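How Votes Are Counted in a Town Election

After the voting day is finished, many children ask: who won? The grown-ups often answer that we must wait. This page explains what happens during the waiting.

First, what is a ballot? A ballot is a paper with the names of the people who want the job. Each voter makes a mark next to one name and puts the paper in a locked box. Your name is not on the paper, so your choice stays secret. Even your best friend can not find out, unless you tell.

Let us take the town of Cordale. In April the town had an election for one seat on the town council. The council is a small group of people who decide things for the town, like where to put a crosswalk or how late the library stays open. Two people wanted the seat, Ms. Leckie and Mr. Ridum.

When the polling place closes, the doors are shut. A person who is already standing in the line may still vote. Then the box is closed with a seal. A seal is a strip with a number on it, and it breaks if somebody opens the box. At the counting room, the workers look at the number first, and they write it down.
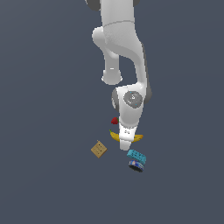
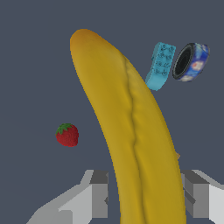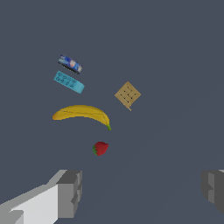 Computer pictures: a white robot arm (first), a yellow banana (second) and small objects on a gray surface (third).

Now the box is opened and the papers are put on a table. The workers make one pile for each person. There is also a third pile, for the papers that are hard to understand. Maybe a voter marked two names, or made a drawing and no mark. Two workers look at each of these papers together, and they must agree what the voter wanted. If it is not possible to know, the paper does not count for anybody.

In Cordale the result was this:

Ms. Leckie: 354 votes
Mr. Ridum: 218 votes
Papers that did not count: 19

So Ms. Leckie won the seat. To win here, you need only more votes than the other person. In some other places you need more than half of all votes, and if no person gets this, the people vote a second time. This is called a runoff.

Who watches the workers? Each side can send a person to the counting room. This person is called an observer. Observers may look and ask questions, but they may not touch the papers. Morag Chisholm was an observer in Cordale, and she stayed until the last pile was finished.

Sometimes the numbers are very close. Then the side that lost can ask for a recount - all the papers are counted again from the beginning. The second number can be a little different, because people get tired and make mistakes.

Words to remember

Ballot - the paper you vote with
Seal - the strip that keeps the box closed
Observer - a person who watches the counting
Recount - counting all the papers again
Runoff - a second election when no person has enough votes

Try it in your class: hold a vote about which game to play at recess. Choose two counters and one observer, and use a shoe box with a hole in the top.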